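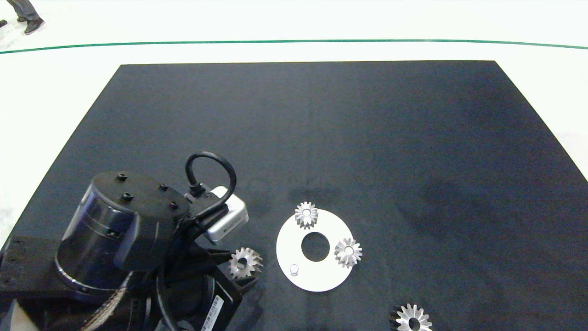 ## Borko: stuck on the Pranard siege, is my save ruined?

Posted 4/28/17

I'm on turn 92 of the Stollura campaign, Hard difficulty. Pranard has been under siege for 5 turns and the garrison number hasn't moved. I have 3,842 gold and no upkeep problems. Inga is leading the army and she has the Sapper trait. I also tried a second army on the river side and got nothing from it. My only older save is from turn 61 and I'd hate to go back that far. Is this a bug or am I missing something?

### Answer 1 (accepted)

Not a bug. Pranard gets supplies through the harbor, and a river army doesn't block it. You need ships in the harbor tile, set to Blockade and not Patrol. The garrison starts dropping the turn after.

Check Inga's stance too. Sapper only works in Encamp. If she moved in on Forced March she stays on that until you change it by hand - the game won't switch her.

With that much gold you can hire two galleys at the nearest port and have them there in a few turns. Keep the save.

### Answer 2

just assault it, the walls are weak on the east side. worked for me on Normal

### Answer 3

I wouldn't assault on Hard, the garrison gets a morale bonus there. The first answer is right about the harbor. One thing to add - the February patch changed blockades so a damaged ship doesn't count. Repair before you send them. If the tile still shows the supply icon, one of your ships is below half.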